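Search this site Search Enter keywords

4 shares 0 comments

3.2 The open day at Hondutton

The second part of the study took place during the August open day at the Hondutton site, where Drikodano keeps its manipulation laboratory. Visitors were shown how demonstrations of small hand tasks are recorded with a hand-held gripper that carries its own camera, and were then invited to try the device under supervision. The tasks were chosen to be understood at a glance and to need only ordinary table-top items. Two views from the gripper camera are given in Figure 4.

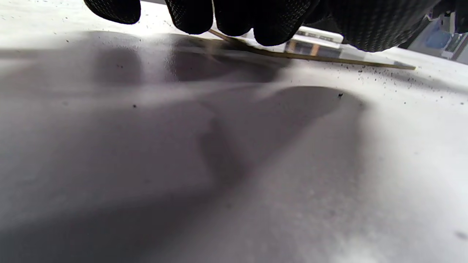
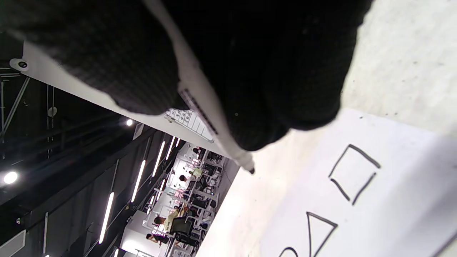 Figure 4. Gripper-camera views from the open day. First: gloved fingertips above a thin wooden stick on a white surface. Second: a marker held over a sheet of paper with drawn shapes.

Sessions lasted 30 minutes and were run by two members of laboratory staff. One explained the purpose of the recordings and answered questions; the other operated the gripper and, in the second half of the session, handed it to visitors. In all, 159 visitors took part in at least one session and completed the short form described in Section 3.4. Visitors who only watched were asked to complete the first page of the form. Those who also used the gripper completed both pages.

The explanation given by staff followed a written script, which was agreed beforehand with Gresavora, the partner responsible for public engagement. The script avoided technical terms where an everyday word would serve. It stated that a robot learns a task from many recorded examples, that the examples on show would be added to a larger set, and that a clumsy attempt could still be kept. This last point was put in after a trial run, in which several people had been unwilling to hold the gripper for fear of spoiling the record.

Before the open day the set held roughly 3,000 recordings, all made by trained staff. Visitors added a further 300. These were stored separately and marked with the session in which they were made, but not with any detail that could identify the person. Recordings in which a visitor had asked to be left out were deleted on the same afternoon.

Two matters of procedure should be noted. First, the sessions held before noon were busier than those held later, and visitors in the morning had less time with the gripper. The results in Section 4 are therefore given for morning and afternoon separately. Second, the script was changed slightly at midday. Visitors had often asked whether the gripper was itself a robot, and a sentence was added to say that it was moved entirely by the person holding it. The number of such questions fell in the afternoon – although the smaller groups may also have played a part.

The approach differs from that of Butkienė, in which visitors watched a finished robot at work and were questioned afterwards. In the present study the robot arm was not shown until the form had been handed in. The intention was to record what visitors made of the teaching stage alone, before they had formed a view of how well the machine performed. Answers to the open questions were read by two members of the team working apart, and differences were settled by discussion.

Share this section 4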